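Tableware Sorting Assistants (part-time, fixed term)
Kilach, Kuretmont site
Posted 28 November 2018

Kilach keeps a stock of 3,406 pieces of colored tableware and play food for use in table-setting and clearing tasks. We are hiring two assistants to set out, clear, sort and log pieces from this stock. The work is done at a white tabletop under strong overhead light. Pieces in regular use include lavender and teal bowls, plates, mugs and cups.
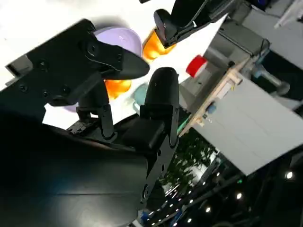 Do I need kitchen experience?
Kitchen experience is not required. Applicants must be able to tell similar colors apart and follow a written layout sheet.

Duties

Set out pieces according to the layout sheet for each session. Return the table to its starting layout between rounds. Check plates and bowls for specks, chips and scratches, and enter the result in the stock log. Wash and dry pieces at the end of the shift. Shelve them by color, then by type.

Pieces are identified by stock number, color and type. An incomplete entry is returned to the assistant for correction before the end of the shift.

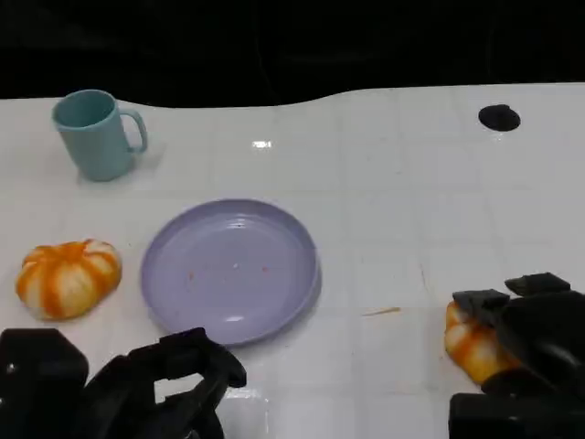 Teal mug, lavender plate and striped pumpkin on the white tabletop.

Hours and location

Shifts are five hours, mornings or afternoons, in the Serra building. The term begins in December. Most of the work is done standing. Closed shoes are required.

Part of the term will be spent on the Evel inventory, a set of 1,117 pieces that has not yet been entered in the log.

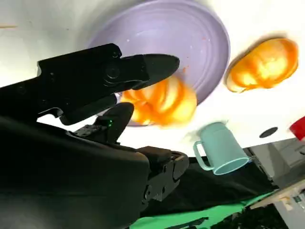 The Evel pieces follow the same numbering rules as the main stock, with a separate prefix. Training on the log is given on the first shift and is paid at the normal rate.

How to apply

Send a one-page resume and a short note stating which shifts you can work to Solveig Nordin, Stock and Layouts. Questions about building access or shift times go to Chidubem Balogun at the Serra front desk. Applications without shift availability will not be reviewed.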